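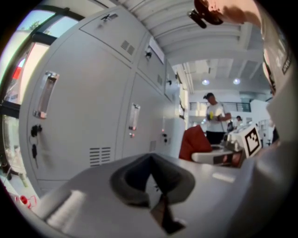
Week 5: Shared storage and who gets to use it

Hi all. I've typed these up from what I said in the lecture plus the bits I skipped when the clock beat me, so they're longer than the slides and a fair bit messier. Bring them to the tute, preferably with scribbles on them.

Last week we finished on circulation (corridors, stairs, the awful foyer plan I made you all redraw) and I promised we'd get to the dull stuff. I love the dull stuff! Storage is the thing that gets squeezed out of a floor plan first and complained about longest. When I started out I worked on a fit-out for a firm called Premberg, two levels, open plan, very handsome on paper, and I didn't give a single thought to where people would put a bike helmet. By the second month there were helmets on the window sills, gym bags under the desks and a pram living permanently beside the photocopier. The drawings were lovely. The building was a jumble.

Personal and pooled

Start with the split between personal and pooled storage. Personal means one person, one compartment, for as long as they're around. Pooled means you take whatever's free and clear it out when you go home. Most places run a bit of both and never write down which is which, and that's where the grumbling comes from.

Personal storage feels generous but it goes stale. People leave, people move upstairs, people forget they ever had a compartment. Pooled storage works its units harder but it asks more of everyone, and it's miserable if you carry the same heavy things in every day. A nurse with work shoes has a different problem from a student with a laptop. Before you draw anything, find out what's being carried, how big it is and how often it moves.

The Brarkance reading

You've got the Brarkance case in your readers. Quick recap for those who haven't opened it yet (I know who you are). It's a community library with 200 compartments, all personal, and a waiting list. When the staff finally went through them, 21 were completely empty and another 14 held nothing but old newspapers and, in one case, a wetsuit. Their first instinct was to buy more. What they did in the end was put a renewal date on every compartment and turn the ones nearest the front door into pooled ones.

I want you to read the section on renewal notices properly. The first notice was very stern and people hated it. The second said much the same thing in a friendlier tone, with the date in big type, and got far more replies. We'll come back to wording in the signage week but start noticing it now.

Keys, codes and cards

Everyone wants to jump to the gadget end of this, so a few words on locks. Keys are cheap, they work in a blackout and everybody understands them. They also go home in pockets. Codes do away with the pockets, and in exchange you get people standing in a hallway at 8 in the morning trying to remember their mum's birthday. Cards are great right up until the card system needs replacing and the supplier has moved on to something else.

My own preference for small buildings is still the key, with a proper spare set and a register that somebody fills in. In pencil is fine. I once lost most of an afternoon at a place called Vusard because the register was a spreadsheet and the password for the spreadsheet was on a sticky note inside a locked cupboard. I'm still cross about it.

Clearances

Stand in front of any run of storage and open a door. Now imagine someone behind you trying to get past with a trolley. Students nearly always draw the doors shut, so the aisle looks roomy and then it isn't. Draw the swing, please, every time, and draw a person crouching at the bottom row as well. Crouching people take up heaps of space. Think about who gets stuck with the low ones too, and whether anybody using a wheelchair can reach a handle without asking for help.

Air matters more than you'd expect, especially near a pool or a gym. Damp towels in a closed compartment over a long weekend will teach you all about ventilation.

For the tute

Pick a building you use regularly and sketch one storage area in plan, door swings included. Work in pairs, so groups of 2, and no bigger this time. Write me a paragraph on who it suits and who it doesn't. Then have a go at rewriting whatever rules are stuck up on the wall, or write some if there aren't any.

Reading for next week is the Bauerfeind chapter on seating and waiting. Skip the appendix unless you really like upholstery.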